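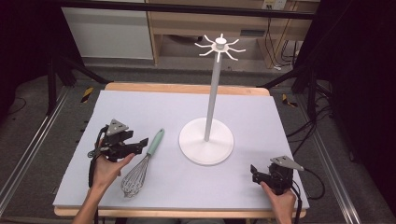

Whisk and mug stand on the work table.

Unit 4: Evaluating Stout and Porter
Instructor: Melur Hidayat
Hodside Certificate in Beer Appreciation

Reading before class: course packet, pages 47 to 60.

4.1 Origins of the two names

Porter took its name from the London laborers who drank it in the eighteenth century. "Stout" first meant any strong beer, and "stout porter" was the stronger version of the ordinary one. The two words later separated, although many modern examples could carry either label. Students should not rely on the label when deciding which style a sample represents.

4.2 Sources of color and roast flavor

Black patent malt gives a very dark color and a sharp, dry edge. Roasted barley is not malted before roasting and is closely associated with dry Irish stout, where it contributes a coffee-like flavor. Chocolate malt contains no chocolate; the name refers to its color. Sweetness in milk stout comes from lactose, a sugar that brewer's yeast does not ferment.

4.3 Serving temperature

Samples in this unit are poured at 50 degrees Fahrenheit. Colder service hides aroma and makes bitterness seem harsher. Students may warm the glass with their hands and should record any change on the second line of the score sheet.

4.4 Common faults

Buttery flavor indicates diacetyl. A wet cardboard flavor indicates oxidation. Sourness in a style that should have none usually points to bacterial contamination. An ashy or burnt finish may result from excessive use of the darkest malts and should be noted separately from hop bitterness.

4.5 Assignment

Score the Gudico dry stout and the Rajput porter independently before comparing notes with a partner. Submit both sheets to Sobia Jatoi by Saturday. Late sheets are accepted only with the instructor's written permission.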